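Surkbridge site, ground floor
White room: walls, table, lighting and housekeeping
Walk-round checklist with comments
Month: January
Form used: Darside general room form, second revision

Marks: OK / FIX / WATCH / NOT CHECKED. The form offers only pass and fail. I have ignored that, as I did last time, and as I expect to do next time.

WALLS AND CORNERS

1. Wall panels secure, no movement when pressed
OK. Pressed by hand at shoulder height and again near the table. Nothing shifted. The form wants this done "at all points," and I would like to meet the person who has done that.

2. Seams between panels closed and clean
WATCH. Thin dark seams on the back wall, one on each side of center, running down to the table. The last sheet says "seams resealed, good as new." I can find no job ticket for any resealing and the seams look the same to me as they did before. A dark seam may be a shadow gap or it may be dirt. I ran a white cloth down the left one and it came away slightly gray, which proves only that somebody should do it again with cleaner.

3. Corners free of dust and damage
OK, with a grumble. The corners look gray from the doorway and have been written up as dirty on two earlier sheets. Less light gets into them. Go up close before marking this one down.

4. Wall finish washable and intact
OK for intact. I have no idea about washable. The product sheet in the binder is for a different panel from a different supplier, and the claim that it "resists all common cleaners" has been copied into our own cleaning notes as if somebody had tried it.

TABLE

5. Top smooth, no chips, cracks or raised edges
OK. Matte white, no snags under the palm. Rear corners are rounded and stayed that way when I ran a thumb around them. I did not get to the underside of the back edge.

6. Table steady under load
FIX. It rocks a little at the front left foot. Someone has put a folded card under it and then ticked the box. A folded card is not a repair. Adjust the foot, take the card out, and check it with a level.

7. Gap between table and back wall
WATCH. The form says "no gap." The cleaning notes say "leave enough gap to wipe." Both were issued by Rokthorpe, as far as I can tell in the same year. I have left the table where it was. Somebody please choose.

8. Surface clean
OK at time of check. White shows marks well, so this is one of the few lines I trust. Shadows show too, so look twice before reaching for the spray.

9. Items on table kept back from the edges
OK. Things were near the middle. I would still like a line in the room rules about it, as at present the only rule is a memory of one.

LIGHTING

10. Light even across the work surface
OK by eye. Even enough that I could read the form anywhere over the table. The form asks for a meter reading. The meter in the cupboard gave me 3 different answers in the same spot, so I have written none of them down. If you see a neat figure on an older sheet, ask which meter it came from.

11. No glare from the tabletop
OK. The matte finish does its job. The walls are another matter after a couple of hours and I would not mind a complaint about it in writing from someone who works in there all day.

12. Fittings secure, covers on
NOT CHECKED. Needs a step stool. The stool is listed as kept in this room. It is not kept in this room.

FLOOR AND ACCESS

13. Floor clear, no trip points
FIX. One mat curling at the doorway. It has been "on order" since before I had this round. Remove the mat and see whether anyone misses it.

14. Way out clear
OK. Door opens fully. I walked it with the lights on, which is the easy version.

15. Nothing stored under the table
FIX. Two boxes marked Xolalpa, taped shut, no contents written on them. Told they were going out this week. I was told that in the fall as well. Move them or label them.

CLEANING AND RECORDS

16. Cleaning sheet up to date
FIX. All 11 lines are filled in with the same pen in what looks like one sitting. The room may well have been cleaned on every one of those occasions. The sheet doesn't show it. Sign when you do the job, and leave a blank where there is a blank.

17. Correct cleaner in use
WATCH. The bottle is labeled by hand, and the label says "white stuff." Get the proper bottle back or print a proper label. Until then use a damp cloth on the table and leave the walls alone.

18. Cloths separated, table and floor
OK. Two colors, two hooks. It works, and I was surprised.

19. Earlier actions closed
FIX. The summary page says everything is closed. See 6, 13 and 15, which are the same faults in new handwriting. I have reopened them and will not close any of them on a phone call.

ACTIONS

Level the table foot, remove the card. Before next check.
Take up the mat. Same day, it needs no tools.
Boxes labeled or gone.
Seams wiped with cleaner and looked at again in daylight. Do not write "resealed" unless there is a ticket number beside it.
Return the step stool, then check item 12.
Rokthorpe to say which of its two instructions on the wall gap stands.

OVERALL

Usable. The form wants a score out of a hundred and I have left the box empty, as I can't see how a curled mat and an unread light fitting add up to a number. Walls and tabletop are in decent order. The paperwork is in worse shape than the room.

Next check in some 2 months, or sooner if the table is moved.

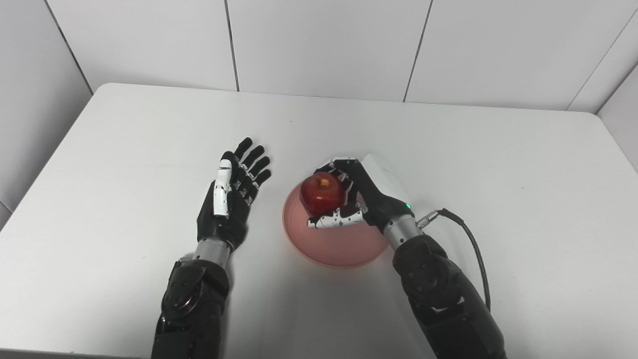
Tabletop and back wall, seams as noted at item 2.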